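Masking the gripper out of a wrist camera view, step by step

Written by Taha Benjelloun
Last updated 2022-07-21

This tutorial is for people who already have a camera mounted on the wrist of their arm and want to use its images for finding objects. I assume you can read the joint states, grab images, and run a small Python script. I don't cover the calibration between camera and hand, there is a separate page for it in the Pundari docs.

The problem is simple to say. A wrist camera sees its own gripper all the time. In our cell the gripper takes the left half of the image, and our object detector, which we call Clisico, was trained on pictures without a gripper in them. In the first tests it put boxes on the finger pad, on the bracket, and many times on the screws. The grasp planner then received a target which was a part of the robot. You can imagine how well this planning went.

What you need

A wrist camera that is fixed firmly to the hand
A gripper where you can command the opening
Python 3 with NumPy and OpenCV
Half an hour when the cell is not used for something else

Step 1. Record the openings

The mask depends on how far the fingers are open, so one mask is not enough. Move the arm to a place where the background is far away and has one even color. Then close the gripper fully and open it in small steps. At each step wait until the motion has stopped, save the image, and save the opening value in the file name. I use 11 steps from closed to open. With fewer steps the interpolation in step 3 cuts the corner of the pad.

Repeat the whole series with two or three different backgrounds. The arm should have a different pose each time, the camera should not be touched.

Step 2. Make the raw masks

For every opening you now have several images in which only the background is different. Pixels that stay the same belong to the gripper. Convert to grayscale, take the absolute difference between the images, and apply a threshold. Our gripper is black, so please do not use a black or dark gray background in this step, or half of the bracket disappears from the mask. I lost one afternoon with this.

The result will have small holes, mostly where the metal reflects. Close them with a morphological closing, kernel size 7, and keep only the connected regions that touch the border of the image. A gripper always comes in from the border. Through-holes in a bracket will also be filled by the closing if they are small, and you should leave them filled. The detector has no use for a few pixels of floor seen through a hole.

Step 3. Interpolate between openings

For an opening that you did not record, take the two nearest masks and use the union of both. It is tempting to do something more clever with distance transforms. I tried it, and the contour was nicer, but the number of false detections was the same. The union is larger than needed and this is the safe direction.

Store all the masks in one compressed NumPy file with the opening values as keys. The file is loaded once when the node starts.

Step 4. Apply the mask after the detector

Many people paint the masked area black and give this image to the detector. I don't recommend it. The black area has a hard edge, and Clisico was finding new "objects" along this edge. It works better to give the full image to the detector and filter the boxes afterwards:

for box in boxes:
 covered = mask[box.y0:box.y1, box.x0:box.x1].mean()
 if covered < 0.6:
 keep.append(box)

Here the mask has the value 1 on the gripper and 0 elsewhere. The limit of 0.6 is for our objects. If you pick long thin parts, they will often be partly behind a finger, and you may need a higher value. Before you change it, look at real boxes with the overlay tool.

Step 5. Synchronize the opening with the image

This is the step where most of the errors come from. The gripper opening and the image arrive on different topics and with different delays. If you take simply the latest opening, the mask will be wrong during each motion of the fingers. Keep a buffer of the last opening values with time stamps, and for each image look up the value nearest to the time of exposure. In our setup a buffer of 700 ms is enough. The time stamp must be the one from the camera driver – not the moment when your callback was called.

Step 6. Check it on recorded data

Do not check on the live robot first. I replay a set of 178 images from the shelf station, with the correct boxes drawn by hand. Without the mask the detector gave 169 boxes on the gripper. With the mask it gave none, and it lost two correct boxes, both on objects almost hidden behind the pad. I can accept this.

Things that break the mask

Anything you attach to the gripper later changes its outline. Tape, cable ties, a protective wrapping, a new finger pad: for all of these you must repeat step 1. Soft material is the worst, as its shape moves a little with every grasp. Add a margin there by dilating the mask by 10 pixels or more, only in that area.

A loose camera mount also breaks it. The Hajji monitor script compares the live image with the mask contour once per minute and writes a warning when the shift is more than four pixels. If you see this warning, tighten the mount first and then record again.

The script for steps 1 to 3 is in the Balness repository under tools/selfmask. For arms with two cameras, run it once per camera and give each mask file its own name.
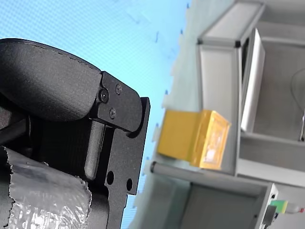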